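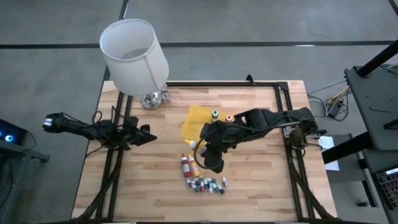 Why does a work surface need to be cleared before it is wiped? Crumbs, drips and dust collect around the bottom edge of anything left standing, and a cloth that goes around an object leaves a ring of dirt behind.

Chapter 15
Tables, Bottles and Cloths

This chapter covers the care of a shared work table. It follows Chapter 14, on floors, and uses the same order of work: clear, clean, dry, put back.

Most tables in daily use hold a mix of things. A lamp stays where it is for weeks. A cloth gets picked up and dropped again many times a day. Bottles fall somewhere in between. Squeeze bottles and dropper bottles are handled often, usually in a hurry, and are set down wherever there is room, sometimes on the cloth itself. Wood makes this matter more than it would on glass or steel. A bare wooden top takes up liquid, and a drip under a bottle can leave a mark that has to be sanded out.

Chinyere Nnaji ran the teaching kitchen at Falside for 21 terms. Her rule for new students was to sort by height first: tall bottles to the back, short ones in front, cloth folded and kept to one side. Caps were closed before anything was moved. Her full checklist is printed on page 151.

Color helps too. When a red cap always goes with one liquid and a green cap with another, a bottle can be returned to its place without reading the label. The system fails as soon as two caps are swapped, so bottles should be opened and closed one at a time.

Terms to learn: work surface, dropper bottle, squeeze bottle, nozzle, end grain.

Section 15.1 begins with clearing the table. Readers who already know how to treat stained wood may turn to page 165.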